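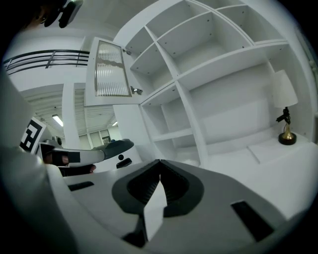
## Week 6: Storage, clutter and the claims made for both

Domestic Interiors, second-year option. Read this before the seminar and bring the Skatham extract with you. If you missed week 5, the only thing you need from it is the difference between *capacity* (what a piece of furniture could hold) and *use* (what people put in it).

### 1. The usual story

Most textbooks tell it like this. Homes filled up with goods, people ran out of places to put them, and furniture makers answered with more and better storage. Storage is treated as a reply to clutter.

I don't think the evidence for this is very good. It rests mainly on sales catalogues, and a catalogue tells you what a firm hoped to sell. It is silent on whether the buyer had a problem beforehand, or still had it a year later. Watch for sentences in your reading that begin "households increasingly needed". Ask who measured the need, and how. Usually there is a footnote to another textbook.

### 2. The Skatham survey

The survey is the nearest thing we have to a proper count, so it gets quoted a great deal, often by people who haven't looked at the tables. The basic facts:

- 521 households were approached and 170 let the surveyors in.
- Each visit lasted 30 minutes.
- Surveyors noted every shelf, drawer and cupboard in the main living room, then marked each as full, part full or empty.
- 66 of the households were visited a second time.

The headline finding is that homes with more shelving also had more objects on tables, floors and window sills. Dorottya Szekeres takes this as proof that storage *produces* clutter: give people a shelf and they will buy things to fill it, then keep buying.

It's an attractive idea and you will be tempted to build an essay on it. Before you do, some problems.

**Who said yes.** Fewer than a third of those approached took part. Would you let a stranger with a clipboard into an untidy room? Perhaps the tidy said yes because they were proud, or perhaps they were out at work and the untidy were at home. We have no idea, and the report spends one paragraph on it.

**Room size.** Bigger rooms hold more shelves and also more of everything else. Szekeres mentions this and moves on. The floor areas were never recorded, so it can't be fixed afterwards.

**What "full" means.** A shelf with three vases on it was marked "part full". So was a shelf with a foot of paperbacks and a gap. The owner of the vases would say the shelf was finished. The survey has no way of telling display from storage, and in a living room that is most of what you'd want to know.

**The second visits.** These were meant to show change over time, but they were made on a Sunday, when the first visits were on working days. Families tidy up on Sundays, or have guests, or have the children at home making a mess. Take your pick.

### 3. Open and closed

Barnabás Vörös makes a narrower claim. He argues that what matters is whether storage is open or has a door on it. Open shelves, he says, are "edited" by their owners, and closed cupboards are allowed to silt up.

I find this more useful than Szekeres, partly as it can be checked. But note how he deals with glazed doors. In chapter 2 he counts them as open, on the grounds that you can see in. In chapter 4 he counts them as closed, on the grounds that dust can't get in. Frosted or ribbed glass he leaves out altogether, although it is the awkward case: you get a blur of colour and shape, enough to tell that something is in there and too little to say what. If visibility makes people edit, half-visibility ought to make them half-edit. Does it? He had the chance to find out and didn't.

He is also vague about adjustable shelves. The trade has long sold these as a great freedom. Vörös repeats the point without asking how often a shelf is moved after the day it goes up. My guess is hardly ever, but it is only a guess, and you should treat it the way I've asked you to treat his.

### 4. Trade sources

The Hondevico and Vass catalogues are both in the reading pack. Use them for dates, sizes and prices. Be careful with anything else. The Vass "customer letters" all seem to have been written by the same cheerful person, and the Bravulel range is praised in words that turn up again in a supposedly independent magazine piece a month later.

### 5. For the seminar

Come ready to talk about two of these.

1. Could the Skatham survey be repeated in a way that dealt with the refusals? What would you change first?
2. Is there any evidence that would make Szekeres give up her claim? If you can't think of any, what does that tell you about it?
3. Find one sentence in your own week 3 essay that assumes a "need". Rewrite it so that it says only what your source shows.

Reading: Vörös, chapters 2 and 4. Szekeres, the introduction and the appendix, where the tables are. Skip her chapter on attics, which has no sources at all.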